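Fedstead Support / Juna Desktop / Import and Sync
Ticket: Product catalog import stops at row 2,000
Status: Resolved, workaround in place, fix scheduled
Priority: Normal
Reported by: Ingegerd Bråten
Assigned to: Knut Grube
Component: Juna importer, Uniyal image store

Ingegerd Bråten, Monday, 8:50 am

We import our interior door and trim catalog into Juna from a CSV export. Until the last update this ran through to the end. The import now stops after row 2,000 with the message "Batch closed by remote." Rows before that point are present and correct. No rows after it are written. Restarting the job begins again at row 1 and stops at the same place.

Already tried:
Restarted the Juna desktop client.
Logged out and in again with the same account.
Saved the CSV again as UTF-8 without a byte order mark.
Removed the row after 2,000 in case it was damaged. The job still stopped at 2,000.

Each row has a product code, a title, a finish, a price and one image reference. The references resolve in a browser. A test page with two rows on it displays normally.
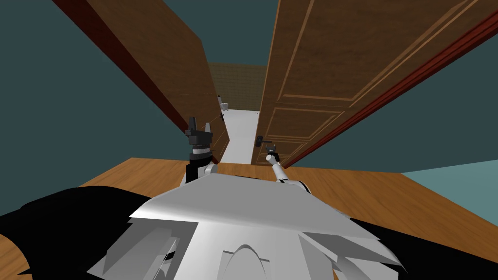 The same file imports without errors on a second workstation that has not been updated. Both machines use the same network and the same proxy. I can send the CSV if there is a place to upload it.

Knut Grube, Monday, 10:15 am

Thank you. Please upload the CSV to the ticket attachments together with the importer log. The log is under Help, Diagnostics, Save Log. Set the log level to Detailed before you run the job again, or the batch headers will not be in it.

Please also send the following from the Import Settings panel:
Batch size
Retry limit
Value of "Fetch images during import" (on or off)

Ingegerd Bråten, Monday, 11:05 am

Files attached.
Batch size: 100
Retry limit: 3
Fetch images during import: on

The second workstation has a batch size of 200. I did not set either value by hand.

Knut Grube, Monday, 1:40 pm

The log shows 20 batches accepted and the next one refused before any row in it is read. That explains why removing a row made no difference. The refusal comes from the Uniyal image store and is passed through by Juna with its own wording.

The update changed the default batch size from 200 to 100 on clean installs. Please confirm whether the updated machine had a clean install or an upgrade in place.

Please run two tests:
1. Batch size 100, image fetch off.
2. Batch size 99, image fetch on.

Clear the staging table before each test. Leftover rows are counted as duplicates and will confuse the totals.

Ingegerd Bråten, Monday, 3:20 pm

It was a clean install. Ebbe Engebretsen replaced the disk and reinstalled everything.

Test 1: completed, all rows present, no images.
Test 2: stopped after row 1,980. Same message.
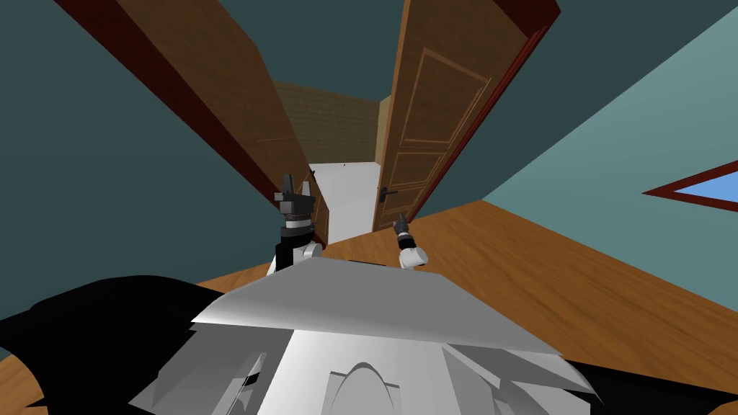 Test 2 also left partial titles in the staging table, which I had not seen before. Titles longer than one line in the CSV were cut at the first comma. One record affected is the room set with the open wooden doors and dark teal walls, where the title now ends before the wall color. The finish column for that record was blank as well. After I cleared staging and imported the row alone, both fields were correct.

Knut Grube, Monday, 4:10 pm

Test 2 confirms it. The limit is on the number of batches with image fetch enabled, and the row count only follows from it. 20 batches of 99 rows gives 1,980. On the second workstation, 20 batches of 200 rows is more than your file contains, so the limit is never reached.

The cut titles are a separate fault. The parser closes the quoted field early when a batch is refused partway through a read-ahead. Nothing is wrong in your CSV. I have opened a linked ticket and assigned it to Oda Blomqvist.

Workaround:
1. Open Import Settings.
2. Set batch size to 200.
3. Leave image fetch on.
4. Clear the staging table.
5. Run the full import.
6. Check the final row count against the CSV before publishing.

Ingegerd Bråten, Monday, 4:55 pm

Import completed. Row count matches. Spot checks on the long titles are fine and the finish column is filled. Images load in the catalog preview.

Does the setting survive a client restart?

Knut Grube, Monday, 5:05 pm

Yes, it is stored per workstation. It does not survive a reinstall.

Oda Blomqvist, internal note made public

Read-ahead fault reproduced with a short test file. The field buffer is flushed on refusal without checking the quote state. The patch is in review. The batch limit will be raised in the June release, and the error text will name the image store as the source.

Ticket closed by Knut Grube. Linked ticket remains open.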